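Questions I get a lot

I run a sourdough-by-mail newsletter out of my kitchen in Vudgate, and my inbox fills up with the same handful of questions every August, when everybody's starter goes wild in the heat. So I've put my answers in one spot. Last time I looked there were 1,076 of you on the list, and I do still read every email (slowly!).

My starter smells like nail polish remover. Is it dead?

Nope, it's hungry. Pour most of it off, feed what's left with equal weights of flour and water, and do it again 12 hours later. Mine gets like this whenever I go visit my sister, and two or three feedings bring it right back.

What if it's pink or fuzzy?

Then toss it, jar and all if the jar is scratched up. I'm pretty relaxed about most things but I won't argue with mold.

Can I keep it in the fridge?

Yes, please do, unless you bake every day. I feed mine once a week and take it out the night before I need it. Henok Seyoum wrote in to say he forgot his for a whole summer and it still raised a loaf, though it took him four days of feeding to get there.

Which flour do you use?

Plain bread flour with a scoop of rye. I used to buy fancy stone-ground stuff and I loved it, but my loaves came out flat as often as they came out good, and the cheap bag was easier to learn on.

Why is my crumb gummy?

You cut it too soon, didn't you? I do it too. Give it two hours on the rack, longer for rye. If it's still gummy after that, bake the next one ten minutes more and let the crust go darker than feels right.

Do you mail starter outside the country?

I don't, sorry. I tried it once with Rawan Kassab and the packet spent so long in customs that we both gave up and she made her own from scratch.

Can I share your recipes?

Go ahead! Print them, scribble on them, hand them to your neighbor. Just leave my name on the page so people know who to complain to. 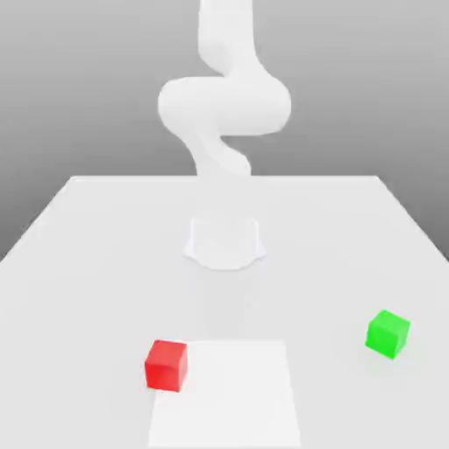
If your question isn't on the page, hit reply on any newsletter and it comes straight to me. I answer mail in the mornings while the dough is resting, so give me a few days.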